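Week 4 handout: How a slot machine picks your spin
Games of Chance, evening section

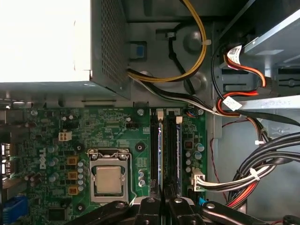

Inside a desktop computer: the processor in its socket, next to the DELL lettering on the board.

Okay, last week we finished dice, and I promised you slots, so slots it is! I love this week. Please read the handout before class if you can, and bring a calculator (your phone is fine).

Let's start with the old machines. A mechanical slot had three real reels on a shaft, and each reel had a certain number of stops. Say 20 stops per reel. Then the number of combinations is 20 x 20 x 20 = 8,000, and if the top symbol shows up once on each reel, your chance at the jackpot is 1 in 8,000. You could work that out with a pencil, and so could the house, and that put a ceiling on how big a prize they could afford to hang on the front of the machine.

Then came the virtual reel. The picture reel you see may still have 20 symbols, but the program keeps its own longer list behind it, and each number on that list points to a symbol. Some symbols get lots of numbers and the jackpot symbol gets maybe one. We'll use a made-for-class game I call Rundura, with 54 virtual stops on each of three reels. One jackpot stop per reel gives

54 x 54 x 54 = 157,464

so the jackpot is 1 in 157,464. Same looking reels, very different game. Dineo Adams asked me after class whether that counts as cheating, and I said let's talk about it as a group, so think it over before you come.

The random number generator

The generator keeps running even when you're sitting there sipping your soda. When you press the button, the program grabs the current numbers and looks up the stops. The spinning is a show! Your result is settled before the reels slow down. A few things follow from this:

- The machine has no memory of your last spin. A cold streak doesn't make a win "due."
- Stopping the reels early on an ordinary random game like Rundura doesn't change the outcome.
- If somebody wins on the seat you just left, you didn't lose their jackpot. You would have pressed at a different moment.

Payback and the long run

Payback percentage is the average amount returned per dollar bet, over a huge number of spins. Suppose Rundura pays back 92 percent. You bet $1 a spin for 500 spins. Your expected loss is

500 x $1 x 0.08 = $40

Will you lose exactly $40? Almost surely not. Marwan Matar ran a little simulation of this for us in April and one of his sessions finished $352 ahead, and plenty of others were down well past a hundred. Expected value tells you about the average of many sessions, and one evening is a pretty small sample. We'll put his chart up in class.

Problems for next time

1. A reel has 32 virtual stops and two of them are cherries. What's the chance of cherries on all three reels?
2. At 92 percent payback, what is the expected loss on 2,753 spins at $1 each?
3. Rework number 2 with a bet of 25 cents.
4. In your own words, explain to a friend why a near miss tells them nothing about the next spin.

Number 4 is the one I read most closely, so give it a real paragraph. Nighat Bugti has the spare copies of last week's dice sheet if you missed it.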